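Bedroom check, Bakby guest house, March. Ticks are mine, and so are the grumbles. Ekrem Kurtuluş gets the copy.

- [x] **Door bolt.** Slides fine. I did it 10 times, because last month it stuck on me!
- [x] **Door swing.** Clears the bedside table, just.
- [ ] **Charging cables.** Still being left in a heap next to drinks. Please coil them and keep them well away from glasses (I know, I do it at home too).
- [x] **Table screws.** All snug. The top is scuffed and I'm leaving it that way, it's a bedside table and it's had a life.

Now, the bedside table gets its own paragraph because it's where everything in a room ends up. Plastic case, lunch box, wrappers, tissues, the lot. I'd like the glassware moved back from the edge before anyone goes to sleep, and wrappers in the bin every evening.

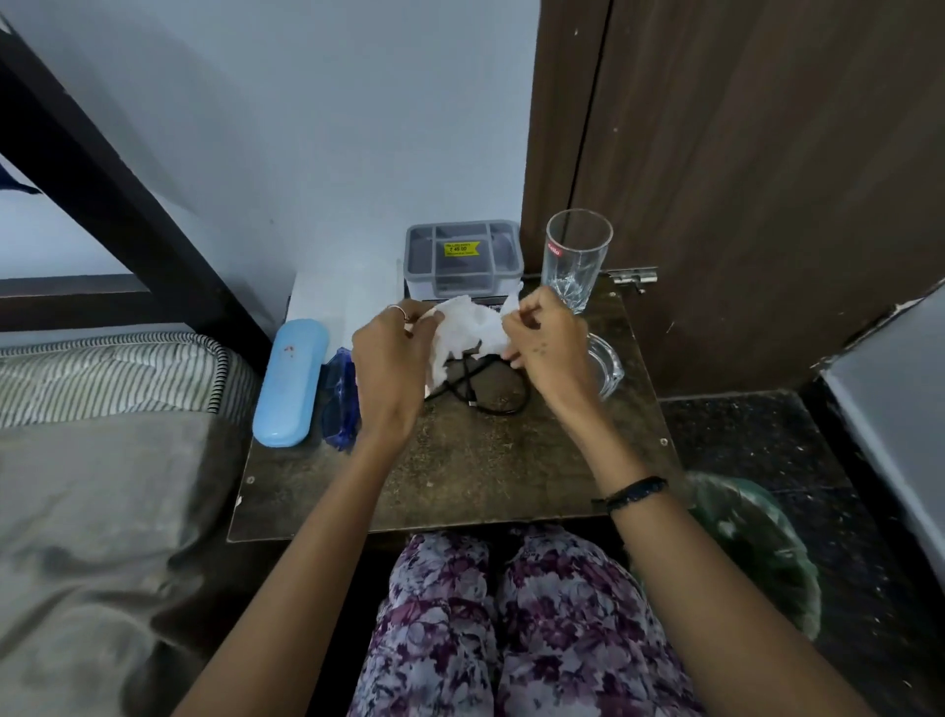
Ayman Filali asked if we could just put a second shelf up, and I love the idea, but that wall needs looking at first. I've put in for 2 brackets and we'll see!

- [x] **Wall paint.** No flaking that I could find.
- [ ] **Metal cabinet.** Give it a push before you sign it off. I ran out of time.
- [ ] **Spare glasses.** Check the rims with a fingertip (gently, please) and throw out anything chipped.

Next room is the one by the stairs, and I'll need the stepladder back for that.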